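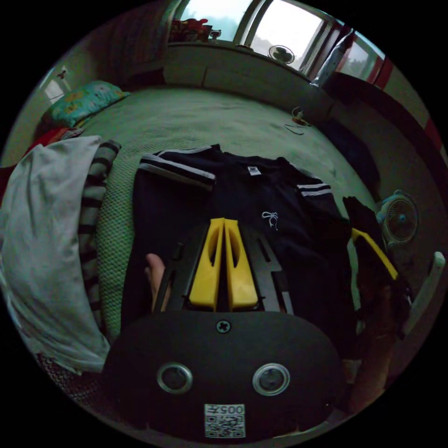 Collection session, bedroom set, garment category: dark outerwear.

REPORT OF THE COLLECTOR AT ROKBY
A story

To the Office of Demonstrations, Pernwood.

1. I have the honor to submit my report for September, as required of every collector in the Rokby district. The number of demonstrations completed is 251. The number accepted by the Office is 163. I do not dispute the difference.

2. The Office has asked for an account of demonstration 778 in the district ledger, which was returned to me marked "Hesitation, unexplained." The task was the folding of a black garment with white double stripes, laid flat on a bed with a pale green blanket. The instruction sheet allows forty seconds. The recording runs to four minutes and contains, by the reviewer's measurement, one fold.

3. I confirm that the tool was in working order. The yellow fingers opened and closed as they should. I had checked the screw that morning and signed for it.

4. The garment belonged to the son of the householder, Mrs. Hrnčiar. He had left for work on the coast and had not said when he would return. She had put it out for me with the rest of his things. When I brought the fingers down toward the drawstring, I saw that it was tied in a bow. The sheet states that all fastenings are to be undone before the first fold. I asked Mrs. Hrnčiar whether she would object. She said that he had tied it himself, and then she said that of course I must do as the sheet required.

5. I held the tool above the bow for the period the reviewer has noted. I then folded one sleeve across and left the string as it was.

6. The reviewer, Mr. Nicanor Zapata, writes that a system trained on such a recording will learn to wait over a knot without cause. I have considered this remark with the respect due to his position. I would ask the Office to consider in turn whether the recording could be kept under a separate heading. The form provides headings for slips, drops, tangles and poor light. It provides none for this.

7. I visited the house again, on my own time and without the tool. The garment was still on the bed, with the one sleeve folded. Mrs. Hrnčiar gave me tea. She asked whether the machines at Pernwood had learned to do it yet. I told her that the matter was under review.

8. I request four replacement batteries and a new pad of consent forms.

Submitted 15 November 2018.

Reply of the Office:

Report received. Batteries approved. Consent forms to follow from the Brostell depot. Demonstration 778 has been restored to the ledger. Mr. Zapata has opened a new heading and asks that the collector propose a name for it in the next report.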